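Buvell Household Notes

A plain-text collection of short notes about small kitchen appliances, written by the people who use them. The notes cover cleaning, storage, noise, odd smells, cord length, missing manuals and the other things that don't fit in a product listing.

Maintainer: Judit Borbély
Contributors: Dezső Kovács, Lena Bielecka, Jawad Bhutto
Last updated: August 16, 2024

What is in it

The collection holds 1000 notes in one file, notes.csv. Each row is one note. Most notes run two to five sentences. A few are much longer, mainly the ones on descaling kettles, and we left them at full length.

Columns

note_id: a number, never reused
appliance: one of 10 types, listed in types.txt
room: where the appliance is kept, if the writer said so
topic: cleaning, storage, noise, smell, repair, parts or other
text: the note itself
edited: yes or no

The room column is blank more often than not. Please don't fill it in from guesses. "Next to the sink" stays in the text and does not become "kitchen" in the column.

How the notes were gathered

Writers sent notes through a form that asked for the appliance type and left the rest open. Lena Bielecka read every note and removed names, street addresses and phone numbers. Spelling was left alone unless a word could not be made out. Where we changed anything beyond that, edited is set to yes.

Jawad Bhutto assigned the topics. Dezső Kovács then went over 200 of them without seeing the first labels, and the two talked through the ones where they differed. Most of the trouble was between cleaning and smell — a note about a sour blender gasket could go either way. The rule now is that a note goes under smell if the writer noticed the smell first.
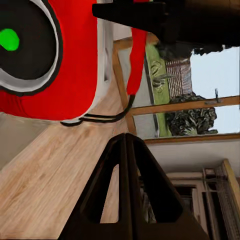 Red body, round black panel, green indicator.

Notes on color and finish

Writers mention color a lot, usually when talking about fingerprints, scratches or fading. We do not have a color column. An early version had one, and it was dropped in May after it filled up with entries like "cream or maybe just old." Search the text column instead.

Known problems

Toasters and kettles are over-represented. Rice cookers have only 8 notes, too few to say much about.

Some writers sent the same complaint twice in different words. We removed exact copies only.

Cord lengths are given in feet, inches, centimeters and, in one case, "two countertops." They have not been converted.

Advice in the notes has not been tested. Several writers disagree about vinegar, and both sides are in the file. Do not use any note as a repair guide, and unplug things before you open them.

Use and changes

You may copy, change and share the notes, including in paid work, as long as you name the collection and say what you changed. To report an error, open an issue with the note_id and a short reason. Requests to remove a note go to Judit and are handled before anything else — the number is retired and the row is taken out of the next release.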